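Search datasets Search Clear

# Zallow Bench Glassware – Fault Subset

Release notes and data card for the wrist camera recordings, including the grip faults that stopped collection in January.

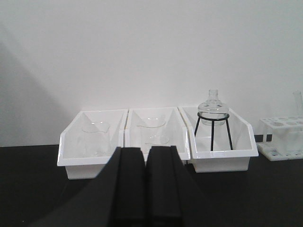 *Wrist view facing the bins: two beakers, and a round-bottom flask on its tripod stand. Test tube rack at right.*

## Summary

This subset holds 200 episodes of a two-finger arm picking up clear lab glassware and putting it back. Most of them are ordinary. 9 ended in a fault, and those are the reason this card is longer than the one for the main set. Please read "What went wrong" before training on any of it.

The recordings were made by the Zallow bench group. Isabelle Ross ran the arm and Subira Bakilana wrote the episode checker. The control software is Jirnora, our own in-house stack. The gripper controller board came from Sisteck.

## Task

Each episode starts with the glassware in white plastic bins against the wall, on a black tabletop. The operator gives one instruction, such as "take the beaker from the left bin" or "lift the flask off the stand." The arm approaches from the front, grips, lifts, holds for a moment, and returns the item to where it came from.

Glassware was always empty. No liquids or chemicals were used in this subset.

## Contents

- `episodes/` – one folder per episode, with wrist video, joint states and gripper commands
- `faults/` – the fault episodes, same layout, plus an operator note in plain text
- `labels.csv` – instruction, target item, outcome
- `checker/` – the script that assigned the outcomes

Video and joint states share one clock. Gripper force does not. It is logged by the controller board on its own clock and lined up afterward using the first close command in each episode.

## What went wrong

The faults fall into two groups.

**Closing on the wrong depth (6 episodes).** Clear glass inside a white bin gives the depth estimate very little to work with. A beaker shows up as a thin gray rim and a faint line at the base, and the estimate often landed on the back wall of the bin instead. The arm then reached too far. In four of these episodes a fingertip pushed the beaker against the back of the bin before the force limit stopped the motion. In the other two the fingers came down on the rim, and one beaker cracked.

The crack was not noticed right away. The episode was marked as a success by the checker, because the gripper had closed and the arm had returned home. Beatrice Mfinanga found the crack when she was wiping down the bench on Friday and went back through the video. The label has been corrected.

**Late force stop (3 episodes).** The force limit was set correctly but acted late. Jirnora polls the controller board, and when the video writer was busy the poll could slip. During one flask pick the fingers kept closing on the neck after the limit had been passed. The neck broke and the body of the flask dropped back into the bin with its stand. Small pieces went over the front edge onto the table.

The operator pressed the emergency stop and the arm held position. There were no injuries. The operator was wearing glasses and gloves, but had been about to reach in and straighten the stand, with the arm still powered. Our written procedure at that time allowed this between episodes. It no longer does.

## What we changed

1. The force limit now runs on the controller board itself. Jirnora can lower it but cannot raise it during an episode.
2. The video writer runs as a separate process.
3. Arm power is cut before anyone reaches past the front edge of the bins. The next episode will not start until the operator confirms from the console.
4. A closed gripper no longer counts as a success on its own. The checker also compares finger width with the expected width for the item, and anything outside the range goes to a person.
5. Glassware is inspected by hand before each session and after every fault.

After these changes we ran a further 60 picks with no late stops. Those picks are not in this release. The depth problem is not solved. Two of the 60 still reached too far and were caught by the force limit.

## Known problems in the data

- Force values in the late stop episodes are not reliable after the moment of contact. Use them for timing only.
- The gripper fingers block part of the view in front of them, so the lower part of a bin is often hidden.
- Test tube picks are few. Do not treat this subset as a fair test of them.
- Some operator notes say "bin 1" and others say "left bin." They mean the same one.
- Background and lighting change very little. A model trained only on this will probably do poorly on another bench.

## Suggested use

The fault episodes are meant for fault detection and for checking success labels. We do not recommend including them in imitation training unless you filter by outcome – the approach motion in the depth faults looks normal until the last moment, and a model will happily copy it.

## Reporting errors

Send label corrections to Subira with the episode folder name and the time in the video. If you find a success episode where you think the glass is damaged, please report it even if you are unsure.

## Comments

**Blandine Le Goff**
We had the same trouble with beakers in white trays. Gray liners in the bottom helped our depth estimate a little, though not for the flask. Did you try liners?

**Subira Bakilana**
Not in this release. We wanted to keep the bins the same as in the main set. It is on the list for the next one.

**Sharon Ndung'u**
The outcome column in labels.csv has "succes" in a few rows, which breaks a strict filter. Otherwise it loads fine.

**Subira Bakilana**
Thanks, fixed in the current file.

Contact the Zallow bench group | © Zallow | Back to top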